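# Old Dell dual-bank board, $125 "tested", worth it or landfill?

**mossback_tom**

Looking for opinions before I sink more into this. I have a pile of server leftovers from a guy clearing out a storage unit, and the main piece is a Dell board with the CPU still in it and two sticks of memory. He wants $125 for the lot. He says it was tested. He also says a Prolta heatsink comes with it, "like new," which I haven't laid eyes on.

The plan is a basement box for file storage and maybe a couple of game servers for my kids. I don't need fast. I need it to not die in July when it gets warm down there.

So is this a deal or am I buying someone else's trash?

---

**kettle_black**

"Tested" how? Did it turn on a light, did it boot, did it run overnight? I have bought a lot of "tested" boards and most of them had been tested the way I test a melon.

Ask him for a video of it sitting in the BIOS. If he can't do that, offer him $40 and be ready to walk.

---

**ramshackle_9**

Kettle's being harsh, but the point stands. The processor alone might be worth something, or it might be worth a sandwich. Need the model. It's stamped on the lid, so get a picture straight down without the light blasting it.

Also, what else is in the pile? If there's a power supply that fits, then I'd be a lot more interested. Those Dell boards often want their own connectors, and that's where people get burned.

---

**mossback_tom**

No power supply. He says "any standard one will do."

I went over there and got one decent look at the middle of the board. The socket latches down with the wire levers and the chip is in place. There's memory on one side only.

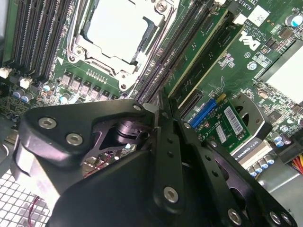
I asked him why he only has the two sticks and he said that was how it came to him. He won't split the lot either. It's board, chip, memory and the mystery heatsink together, or he lists it online for $200.

---

**kettle_black**

Let him list it for $200. It'll still be there in the fall.

"Any standard one will do" is what somebody says when they've never plugged it in. So which is it, tested or never plugged in? It can't be both. I'd ask him that word for word.

Chip lid is blown out in your picture, by the way. Can't read a thing off it.

---

**Senan Dunne**

I'll disagree with the crowd a little. I fixed office machines for a living and these Dell boards are tough. The caps I can see look like the ordinary cylinder kind, and if a board like this is going to go bad that way you'll usually see the tops swelling. Get your eye level with the board and look across them. Flat is fine. Domed, or anything crusty around the base, and you hand it back.

Two sticks side by side on one bank doesn't worry me. What I'd want to know is whether it's happy with only that side filled. Some of these boards are picky about which slots you use first. Look up the manual by the board number and check before you blame the memory.

The other thing is the socket. Pull the chip (let him do it, if he's nervous) and look at what's underneath with a flashlight. If it's the kind with pins in the socket, one bent pin can kill a whole bank of memory, and then you'll be back here asking why half your slots are dead.

---

**ramshackle_9**

> The caps I can see look like the ordinary cylinder kind

Come on, Senan. You can't judge a cap from a phone-sized picture. I had a board with perfect looking caps that shut off every twenty minutes. Replaced the lot of them and it ran fine. Flat tops mean you haven't caught it yet.

---

**Senan Dunne**

I didn't judge them. I told him how to look. And a board that shuts off every twenty minutes could be heat, could be the supply, could be paste that turned to chalk. You swapped the caps and it got better, fine, but you had the whole thing apart to do it. Did you put new paste on while you were in there?

---

**ramshackle_9**

...I did put new paste on.

Still think it was the caps.

---

**tinplate**

Nobody has mentioned power draw. I ran an old dual-bank box in a closet for a year and the electric bill made me feel sick. Picked up a little Riltier mini PC after that for $399 and it sips. I know that's three times what Tom is looking at, but he also gets a case, a supply and a drive in it, and it doesn't sound like a leaf blower.

By the time Tom buys a supply, a case the board will screw into, fans and disks, what's he at? I'd bet more than my Riltier.

---

**kettle_black**

I agree with the math. I don't agree about the Riltier. The Noonan boxes are the same thing with a better fan and you can open them without prying the feet off. Mine has around 2000 hours on it and no complaints.

Case fit is a real problem too. Dell likes to put the mounting holes where Dell wants them. Measure the board before you buy anything to put it in.

---

**tinplate**

2000 hours is less than three months. Come back when it's been through a summer.

---

**mossback_tom**

OK, this got away from me a bit. I asked him the "tested or never plugged in" question. His answer was that his brother-in-law tested it. The brother-in-law has moved.

I also finally saw the heatsink. It isn't a Prolta, it's a Cerarside, and I can't find anything that says it fits this socket. He says to "bend the clips."

---

**kettle_black**

Do not bend the clips.

---

**Senan Dunne**

Agree with kettle, for once. A heatsink that sits crooked will cook that chip, and if you lean on it you can crack something underneath. Look at where the screws are on the socket, measure between the mounting points, and find a cooler made for that spacing. Used ones turn up cheap.

I'd still take the board at the right price. Offer $40, leave the heatsink with him, and only if he'll let you bring your own supply over and power it up on his kitchen table. Check the connector in the manual first so you don't fry it. Go into setup, see that it counts both memory sticks, and leave it there for half an hour. If he says no to that, you have your answer.

---

**tinplate**

Or spend the $40 on pizza and save for the mini.

---

**mossback_tom**

Sent him the $40 offer with the kitchen table condition. He's read it and hasn't written back. I found the manual last night and the power connector has a different pin count from any supply I own, so "any standard one" is out. Does anyone have a good source for the adapter cables, or are those junk as well?

---

**ramshackle_9**

Some are junk. Check the wiring with a meter against the manual before you trust any of them. I've got one in a drawer that I think has two wires swapped, and I keep it labeled so I don't forget.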